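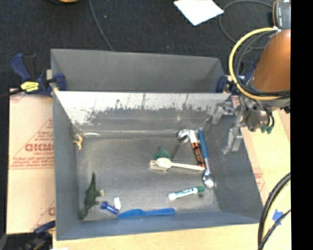

Print this page | E-mail this page

Returns handling at Ultbridge: speaker notes
Mohammed-Awal Amegashie

Slide 1. Introduce myself, then straight to scope. The talk covers small mixed goods that come back without a carton. Apparel is out of scope - Fiadzo has its own process and I have no data on it.

Slide 2. Definitions. A return is "open" from the carrier scan until a grade is entered. Refund timing is a separate clock. Pause, people confuse the two.

Slide 3. Grades. We use four: resell, repack, parts, scrap. The old sheet had six. Two of them led to the same shelf, so they were merged in May.

Slide 4. Backlog chart. Read the axis aloud, it is open items per shift. The peak at 22 is the morning after the carrier moved its drop to a later slot. Staffing did not change that week.

Slide 5. Loose items. Anything with no label goes to the lookup bench. The clerk searches by material first, then by color, then by length. Searching by name was slow - a clerk types "lizard" and the catalog has "reptile, small."

Slide 6. Software. Sustosa holds the stock record, Dresteck holds the refund. The nightly match fails if a grade is edited after 5 p.m. Show the error line and leave it up while I explain the manual fix.

Slide 7. Open points: partial sets, gift returns, who signs for scrap. Take questions on scrap last, it runs long.

Last updated: May

This site uses cookies. Accept | Settings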